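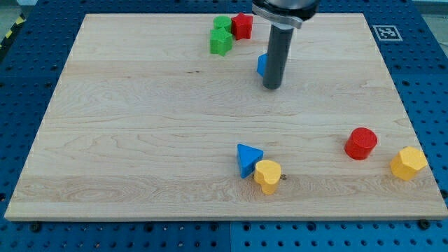

Workshop list > Finishes and oils

Re: Oiling a big maple-coloured board before winter
From: Aldana Rivadeneira
Date: December 20, 2022

Oh, I am so glad somebody brought this up! I've been meaning to write about oil for months and kept getting distracted by actual jobs.

> I've got a large glued-up board to finish and can't decide between
> a hard wax oil and plain linseed. It will be used for rolling out
> dough, mostly. Last time I used linseed it stayed tacky for weeks
> and my husband threatened to put it in the garden. Also, how fine
> do you all sand before the first coat? I stopped at 180 and it
> felt furry after wiping down.

Furry is just the grain lifting, so don't lose heart. Wipe the whole board with a damp cloth, leave it overnight, then sand it lightly again with the same paper. I do that twice and go up to 240 for anything that will touch dough. Pale wood is lovely for this, by the way, it shows you straight away where you've missed a bit (and it shows every pencil mark too, so rub those out first).

On the tackiness: was it raw linseed? Raw takes ages, and a cold shed makes it worse. Thin coats, much thinner than feels right, and wipe off everything that will come off. I did a 300 ml tin of Skokell on my own pastry board in May and had plenty left over, which tells you how little you need. It smelt gorgeous and was dry enough to handle in 2 days. I put on three coats and have only topped it up once.

I've also tried Jultotent, the hard wax one. Nice stuff, a bit more sheen, and water really does bead on it. My only grumble is that patching a scratch leaves a shiny spot unless you go over the full width from seam to seam. For dough I'd still take the plain oil, but for a bread board that gets wet I'd think about the wax. Check the tin says it's fine for food once cured, as they don't all say so.

Do the underside as well!! Same number of coats as the top. I skipped it on my first one and it cupped so badly you could rock it like a boat.

And please lay your oily rags out flat outdoors to dry before they go in the bin. They can heat up and catch fire if you leave them in a heap.

Has anyone used the Le Roux scrapers? I've been eyeing up the curved one for ages and would love to hear how well it holds a burr.

Aldana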